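Sorting task: how many examples before you change the layout?

Forum index > Data collection > Handheld grippers

mriedl
Posts: 60

We are collecting a pick-and-place sorting task at home with two handheld grippers, one per hand. Produce goes from the tablecloth into a cardboard tray. The plan says 50 episodes with one starting layout, then a new layout, then 50 more, and so on up to 274 in total. The odd number comes from what was left in the budget.

My question is whether 50 per layout is too many. By the end of a set I know where everything is and my hands go straight there. I worry that the model will learn my path and not the fruit. Background stays the same the whole time (table, sofa, cabinet).

Same table, two different sets:

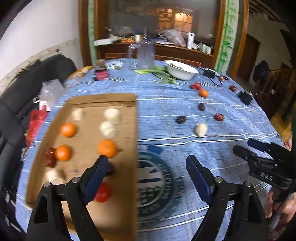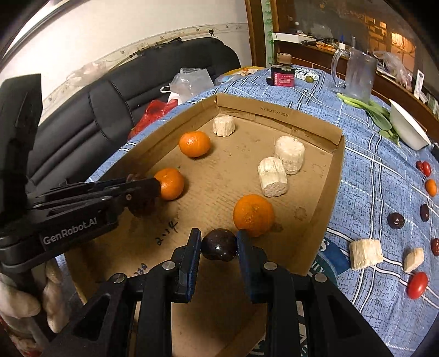
Each episode starts with both grippers open and off to the sides, and ends when the last piece is down and both hands are back. I do one piece at a time. If I drop something I keep going and pick it up again, then mark the episode as "recovered" in the sheet. I have not been throwing those out. Is that right?

27 August 2018

pirmin_a

50 is too many. Move things after every episode. It takes a few seconds to push the pieces around with your hand and you get a new start each time. If you keep one layout for a whole set you have one example with small changes, and you paid for 50.

Keep the recovered ones.

Cherkaoui_H

I don't agree with the first part. We did it pirmin's way on the Carrillo job and the people collecting got slow and sloppy. They made up a "random" layout every time and it was always the same kind of random: big things in back, small things in front, nothing touching. When we gave them fixed layouts from a printed sheet we got a much better spread, and they didn't have to think.

I would do fixed layouts but fewer episodes in each. Five or six, then next sheet.

pirmin_a

Then your sheets were better than your people. Fine. But she is working alone at home and she would have to make the sheets too.

Cherkaoui_H

You can make them in an evening. Draw a grid, write the item names on slips, pull slips from a cup. No need for software.

hannelore_aigner

Agree on keeping the recovered episodes, but please don't put them all under one label. A piece that slips out of the pads before you lift it is a different case from a piece that falls halfway to the tray. We used "slip" and "drop" and were glad of it later. Before that we had 60 episodes marked "other" and someone had to watch all of them again.

Also, what do you do about sizes? A mandarin and a jujube need very different openings. If you always go for the big pieces first, the model sees small things only when the tray is almost full.

mriedl

Good point about size. I do go for the big ones first, without meaning to. I will write the order on the sheet too.

I like the slips in a cup. I'll try six per layout.

b_ruchti

One thing no one has brought up is the background. Hicham and Pirmin are arguing over where the fruit goes, and the room is the same in every episode. I would rather have half as many episodes in two rooms. Even turning the table or changing the cloth helps. Ours did well on the table it was trained on and badly one room over.

pirmin_a

For a first model I would not bother. Get it working on one table, then move.

b_ruchti

That is what we said, and then we never had the time to move. If she has 274 and no more, she should split them now.

mriedl

I can't turn the table, it's against other furniture on one side. I can use the kitchen, but the light is poor there after four.

b_ruchti

Poor light is fine as long as you can see the pads close on the piece. Do some there.

hannelore_aigner

Check the first few from the kitchen before you do a full set. Ours looked good on the small preview, and on a real screen you couldn't tell the pads from the counter.

mriedl

OK. New plan is six per layout, slips for the positions, order written down, slip and drop as separate labels, and the last third in the kitchen. I'll post again in September when I have the first training run.

Cherkaoui_H

Please post the failure counts by item too. I'd like to see how the small round ones do.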